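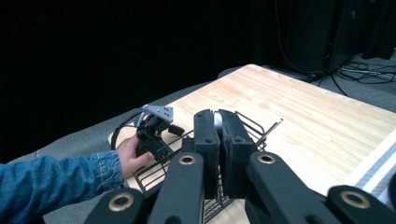 Two hand-held grippers over a wire rack at the demo table, afternoon session

Open day demo with hand-held grippers – worth bringing a school group?

Posted in Visits and Events by marrowfield

I help plan trips for our middle school and went to the April open day at Prindonholm to see if it would suit us. The part I liked best was the Altel table, where they work with grippers you hold in your hands. I only caught the last few minutes and couldn't hear much over the crowd. Has anyone seen the whole thing? I'd like to know how long it runs, if kids get to try the grippers, and whether it still makes sense if you know nothing about robots. We would have 87 students, and I don't want most of them standing at the back.

2 replies

tinbucket_aguiar

I saw it twice, once in the morning and again after lunch. It runs around 20 minutes plus time for people to ask things. The presenter works at a low-key pace and explains what is being recorded and why they want the same job done over and over. They said they had 2,614 recordings so far, all done by hand. I had no background in any of this and followed it fine.

Visitors can try a gripper at the end, but only 6 people per session got a turn when I was there. With 87 kids you would need to split up. Write to the open day desk before you book the bus and ask for a separate slot. The school from Flerncombe did that and had the table to themselves for an hour.

Two things to tell your students. The fingers have foam on them, so they feel softer than you expect, and you have to squeeze more slowly than you think. Also, keep bags away from the table – there are cables on the floor by the curtain.

One more note: the talk is the same every session, so there is no point staying for a second one unless you missed the start like you did.

oldgate77

Went last year, it was OK. Parking is bad. My son liked the grippers but got bored during the talk. Bring lunch, the line for food was long.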